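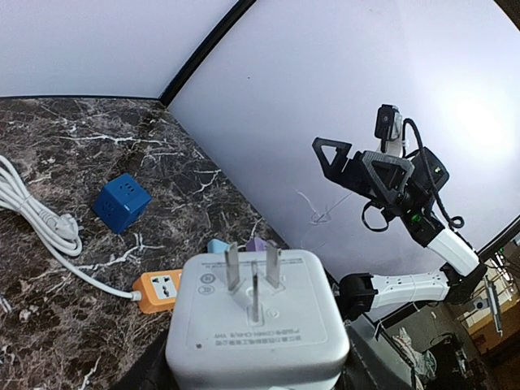
Why Won't My Plug Fit?

Home | Stuff Explained | Animals | Space | Ask Us

Take a phone charger on vacation and there's a fair chance it will meet the hotel wall and lose. The wall has holes. The plug has prongs. They have never been introduced.

Plugs come in a lot of shapes because long ago, when electricity was new, each country went off and made up its own. Some picked round pins and some picked flat ones. Some tilted the flat ones, presumably for fun. By the time people started flying around the world with hair dryers, every house already had its sockets, and no country felt like digging up its walls to please the neighbors.

What the prongs do

Electricity needs a path in and a path back, so a plug needs at least 2 metal prongs. Many have a third, called the ground. It's the careful one. If something goes wrong inside a machine, the ground gives the electricity a safer way to go than through you.

The plug used in China for things that need a ground has two slanted flat prongs and one straight one. Turn it the right way and it looks like a small, worried face.

Enter the adapter

An adapter is a go-between. One side has prongs to suit the wall, and the other has slots to suit your plug. A blue one might have two flat prongs on top and a circle of slots on its front, some slanted and some straight, so that more than one kind of plug can move in.

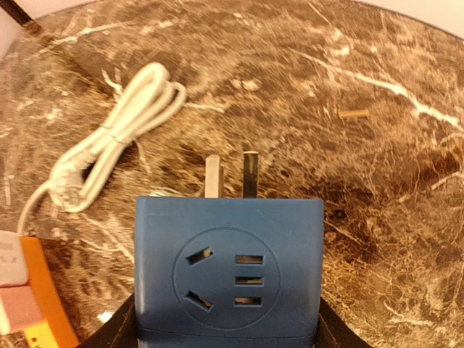

What an adapter can't do

It changes the shape and leaves the electricity alone. Some countries send out electricity with a much bigger push (the push is called voltage), and a machine that isn't built for it can overheat or break. Get a grown-up to read the tiny print on the charger. It's their turn to squint. And keep fingers, forks and wet hands away from sockets everywhere, including on vacation.

Comments (2)

Omex20: my grandpa has 67 adapters in a drawer and none of them work in his own house

Stasiv184: it does look like a worried face. now I can't stop seeing it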